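Ticket 1237: Sighting records from Gullano rejected on import
Opened by: Hanyu Xiao, Coltwood field records desk
Opened: 2/25/26
Priority: Normal (was Urgent, then Low, then me again)
Status: Resolved, grudgingly

Problem

The river elders at Gullano have been keeping eel and lamprey notes for longer than our database has had a name. We agreed to bring 100 of their entries into Riludine alongside the survey counts. Riludine took 83 and threw back 17 with the message "Value not recognised". No hint as to which value, or by whom it ought to have been recognised.

Log

Entry 1. Checked the file for stray commas. Found plenty, removed them, reimported. Same 17 rejected. The commas had done nothing wrong and I have put them back.

Entry 2. Compared good rows with bad. All the rejected ones have something other than a calendar date in the date field: "when the alder drops", "second high water", "after the long frost". Riludine wants a day, a month and a year, and has no opinion on alders.

Entry 3. Support suggested entering 1 July for anything uncertain. Tried it on a test copy. We now had lampreys spawning, eels leaving and a hard frost all on the same summer morning. Deleted the test copy.

Entry 4. Asked Gullano whether the phrases could be turned into date ranges. Yes for most, and they were patient about it. Two can't be, as they depend on the water level and not the time of year. Fair enough. So do the fish.

Entry 5. Added a free text field called Season As Given and set the date field to optional for this source. Import ran. 98 in, 2 rejected.

Entry 6. The last two had place names Riludine didn't know. "Long" is a pool below the weir. The validator had decided it was a longitude with the number missing. Put Long in the place list by hand and both rows went through.
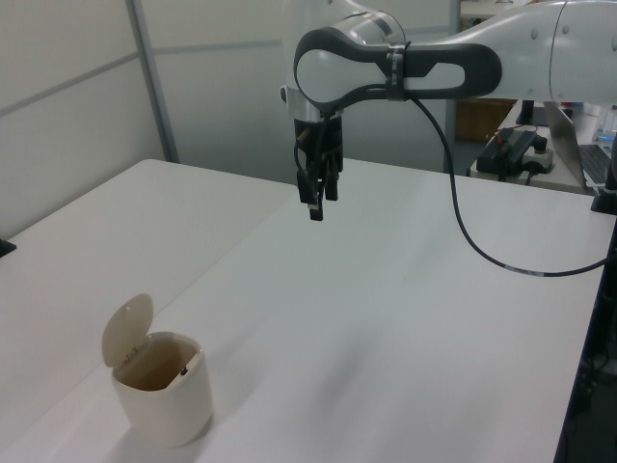 Fix for anyone hitting this again

1. Add new place names before importing, especially short ones.
2. Switch the date field to optional under Source Settings.
3. Map the original wording to Season As Given. Do not tidy the spelling.
4. Run the import once and read the rejects before changing anything.

Still open

The annual report template drops every record without a date, so these would vanish again at the printing stage. Raised separately. Please don't close that one as a duplicate of this one.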